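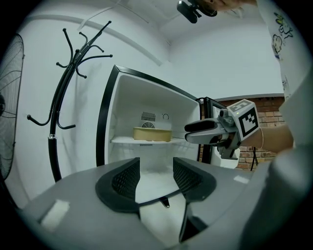 Small white fridge, door open, one container on the wire shelf

Mini fridge with a fan at the back — where should food go on the single shelf?

Posted by Corbridge, February 22, 2019

Hello all! I've just become the very happy keeper of a little white fridge for my hobby room and I'm already far too fond of it. It has one white wire shelf about halfway up, and on the back wall there's a slotted grille with a round fan cover under it. To the right of that is a small round dial, which I take to be the thermostat, but the leaflet was missing so I can't be sure.

At the moment I keep one rectangular tub with a lid on the shelf, more or less in front of the vent. Lunch on the side nearest the back came out with ice crystals in it yesterday, while a yoghurt I'd stood at the bottom was fine. Am I blocking something? And can I use the space under the shelf for taller things, or is it best left clear?

Rusu
801 posts

Oh, I love these little fridges! I had one in a caravan for years and it never let me down.

Yes, I'd say your tub is too close to the vent. The cold air comes out at the back, so whatever sits right in front gets the full blast. Pull it forward until you can slide two fingers between the tub and the back wall, and keep it a bit to one side if it's a narrow one. Wire shelves are brilliant for this, the air drops straight through, so please don't line yours with foil or kitchen paper (I did, and the bottom half went warm in an afternoon!).

The bottom is fine for bottles and cartons. Just look for a second set of slots low down on the back wall. Mine had one right under the shelf and I kept shoving a milk carton against it.

As for the dial, turn it down a touch, leave it overnight with a glass of water and a fridge thermometer in it, and read it in the morning before you open the door for anything else. Small changes! Mine took two days to settle each time I fiddled.

Drevero
53 posts

turn it down. mine froze everything too until I did. lids on as well or it all dries out

Corbridge

Thank you both, this is so helpful! I can just about see some faint slots under the shelf edge, so I'll keep the tall things forward. The tub has been moved and the dial is down a notch — I've got a thermometer from the freezer in the garage that I can borrow for tonight. Does it matter if the glass of water goes on the shelf or underneath?

Rusu

Middle of the shelf, towards the front, with the thermometer standing in the water. Let us know what it says!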